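Re: [cell-practice] Shelf picking cells, clearances and who may stand where

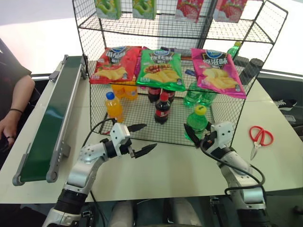
List: Cell Practice / Thread: Draft 3, table-top shelf cells

Danai Christodoulou wrote:

> Section 4 of the draft says the shared zone ends "at the table edge".
> For the Storik layout I think that is too loose. People feed the belt
> from the side and the arms have reach to spare. Can we give a figure,
> and can we say something about hand tools? Politis had nothing written
> down on either point when I asked.
>
> Also, do we want one speed limit for the whole cell or two?

Danai,

Agreed on section 4. The table edge is easy to see but it has no relation to reach. In the Storik layout both grippers work at the front of the shelf, one by the orange bottles and one by the green ones, and the conveyor runs down the left side with a person's hand low beside the table. The edge of the tabletop tells that person very little.

Proposed wording for 4.2:

"The shared zone shall extend 500 mm beyond the furthest point either gripper can reach, measured at table height. Where a conveyor lies within the zone, the feeding position shall be marked on the floor."

On speed, I would have two limits. The lower one applies whenever anyone is inside the zone, and it should be set from the risk assessment for the cell. I do not want a single number in the text. Tornitz and Delley run different arms with different payloads, and a figure that suits one will be quoted at the other for years.

Hand tools. The red-handled scissors on the right of the table are the case I had in mind for 4.5. My text is:

"Loose tools shall not be left on the work surface while the arms are enabled. Blades shall be stored outside the shared zone."

The start-up check should then include a look over the whole tabletop, the far side of both arms included.

Cables need a clause as well. Each arm has a black cable, one looping back from the gripper and one along the outside. Routing of that sort is acceptable if the slack has been tested through the full range of motion, with the shelf in position. Wire mesh gives a loop plenty of places to catch. I suggest inspection every 3,000 cycles, plus once after any change to the shelf or its height.

Two smaller points on stock:

Annex B assumes rigid goods. Crisp bags, boxed drinks and bottles behave differently in the jaws, so grip force should be recorded per product type. My own table has 12 entries and fits on one page.

The shelf itself should be fixed to the table or shown by test not to shift under a push at the top tier. The test load in draft 2 was 675 g at the front rail, and I have no idea where it came from. If anyone has the working, please send it – otherwise I will strike it.

I have left section 6 (restart after a stop) alone until the June call. Comments on 4.2 and 4.5 to the list please, with the clause number in the subject line.

Athina Mitsotakis-Vlachou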